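Grandden Dining Services
Minutes of the October working group meeting
Held in the upstairs meeting room, Rivadeneira kitchen building
Start 2:10 p.m.

Present: Radoslava Doležal (chair), kitchen supervisor, dish room lead for the early shift, dish room lead for the late shift, purchasing, facilities, staff representative, minute taker.

Apologies: finance. Written comments were received and are noted under item 4.

1. Minutes of the last meeting

Accepted with one correction. Under item 6 the delivery door was listed as repaired. It had been inspected only. Facilities confirmed that it has now been repaired and that the old closer has been thrown out.

2. Matters arising

The late shift lead asked again about floor mats. Purchasing has a quote for the thinner type and is waiting for the thicker one. Carried forward.

The sign on the tray return has been changed. There were no complaints in the first week.

3. Visit to Bruvon

Five members of the group went to the Bruvon open day to see the cutlery sorting arm, which is sold under the name Zasteck. Radoslava Doležal thanked the early shift lead for driving. The report below was given mainly by the two dish room leads, with additions from facilities.

The visit began with a short talk in the front office. Bruvon said it had 113 people signed up across the day, and our party was put in the second group. The talk covered the history of the company and was longer than it needed to be. The group then moved to the workshop floor, where three stations were running. One was stacking cups, one was wiping down a counter, and the third was the cutlery station we had gone to see.

The cutlery work is done out of a plastic tray. The arm comes down with a two-finger gripper, takes a piece and carries it to a divided bin at the side. The demonstrator started with single pieces set well apart and then moved on to pieces lying against each other. The early shift lead said the second part was of more interest, as our own cutlery never arrives spread out.

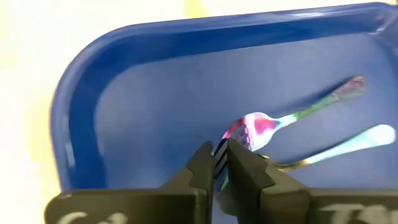 The late shift lead asked what happens when two pieces come up together. The demonstrator said the arm is meant to notice the extra weight, put both down and try again. We saw this happen twice. On one other occasion a spoon was carried over with a fork and dropped outside the bin, and the demonstrator picked it up by hand. He was open about this and said that overlapping pieces are the main thing they are working on.

Shiny metal was also discussed. Bruvon said reflections can make it hard for the camera to judge where an edge is, and that the lights over the station had been moved several times before the open day. Facilities pointed out that our dish room has a window on the long side and that the light changes a good deal between breakfast and the afternoon. Bruvon would want to see the room before saying anything firm.

Speed. In a timed run the arm sorted 62 pieces without being stopped. The early shift lead said a person on our line would be well ahead of that. Bruvon agreed and said the arm is intended to be left running between meals, when the person can be doing something else.

Noise. Lower than expected. Conversation at a normal level was possible next to the station.

Cleaning. The fingers come off with two screws and can be washed. The rest of the arm is wiped down. Facilities asked whether it could stand in a room with steam and was told that a cover is available. The cover was not on show. Facilities would like to see one before the matter goes any further.

Safety. The arm stopped when the demonstrator put his hand on it. Visitors were not allowed to try this themselves. The staff representative asked for the written safety information and was told it would be sent. It has not arrived.

Chipped and bent pieces. The arm does not pick these out. Our staff do this as they sort, and the late shift lead said it would have to be done at another point if the arm were used. This was agreed to be a real drawback.

4. Discussion

The kitchen supervisor was in favor of a trial, as long as it took place outside the main meal times. The early shift lead was willing to take part but did not want the arm placed at the end of the belt, where there is already too little room. The late shift lead was not convinced and asked that this be recorded.

Purchasing reported that Bruvon offers a trial unit at 199 dollars a week, with delivery and setup charged separately. The setup charge was not given at the open day. Finance commented in writing that no trial should be booked until the full cost is known.

The staff representative asked whether hours would be cut. Radoslava Doležal said there was no plan to cut hours and that any change would come back to this group first. The staff representative asked for the same statement to be put on the notice board.

There was some discussion of where the unit would stand. Facilities measured the space beside the rack store at 160 centimeters. Bruvon's leaflet does not say how much clear space is needed around the arm.

Agreed: no decision on a trial at this meeting. Bruvon to be invited to look at the dish room.

Actions:
Radoslava Doležal to write to Bruvon about a site visit and ask for the safety information again.
Purchasing to get the full price, including delivery and setup.
Facilities to ask about the cover and the clear space needed.
Early shift lead to put aside a box of our own mixed cutlery, including the old heavy forks, for Bruvon to try.
Chair to post the statement on hours.

5. Dish room rota

The new rota starts after the break. Two swaps were agreed and have been marked on the copy in the office.

6. Any other business

The hot tap in the small kitchen is running slow. Facilities to look at it.

Meeting closed at 3:25 p.m. Next meeting in the same room, at the same time.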